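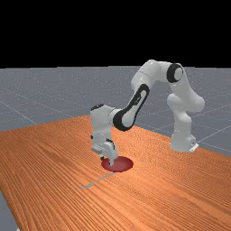 According to Gremedden, most of its first customers asked for the same thing: a way to try out a job on a robot arm before paying for the arm. The company's answer is Ultgate, a practice kit that runs on an ordinary desktop computer and went on sale this week.

Ultgate gives the user a simulated arm with a two-finger gripper, mounted on a table, and a small set of objects to work with. Tasks are written as short scripts or built from a menu of moves. The arm then attempts them on screen, and the program keeps a log of each attempt, including where the gripper was and how far it stood from its target.

The starter pack has 11 table-top tasks. The early ones ask for little more than bringing the gripper down over a flat disc and stopping at a set height. Later ones involve pushing, lifting and placing, and the last two have to be finished within a time limit. Users can change the colour and size of the objects, the surface of the table and the lighting.

The kit is aimed at small workshops and colleges. A single licence costs £100 a year and covers one computer. A classroom licence covers 10 computers, with the price given on request. There is a free trial, limited to five tasks, which does not allow scripts to be saved.

Gokamby, which runs evening courses in machine setting and maintenance, had the kit on trial before the launch. It reported that learners with no programming background were able to use the menu on the first evening, but that most needed help when they moved on to scripts. It also found the error messages hard to follow. A stopped arm could mean that a joint had reached its limit or that the target was out of reach, and the same message came up for both. Gremedden said separate messages would be added in the next update.

A second trial user, the packaging firm El Khatib, was more interested in layout. It used the kit to compare mounting positions at the side and at the corner of a bench, and said the side position gave the better reach for the work it had in mind. The firm has not yet bought an arm.

There are limits to what the kit can show. Friction and the weight of objects are set by hand, and soft items such as bags and cloth are not supported. Gremedden advises that any script should be run at low speed the first time it is moved to a real machine, with the work area clear.

Scripts can be exported in a plain text format. Converters for real controllers are sold separately, and only one is ready so far. Two more are due in June, along with a larger set of objects and an option to place a second arm on the same table.

Ultgate can be ordered from Gremedden directly. The licence includes email support on working days, and the manual can be downloaded without charge.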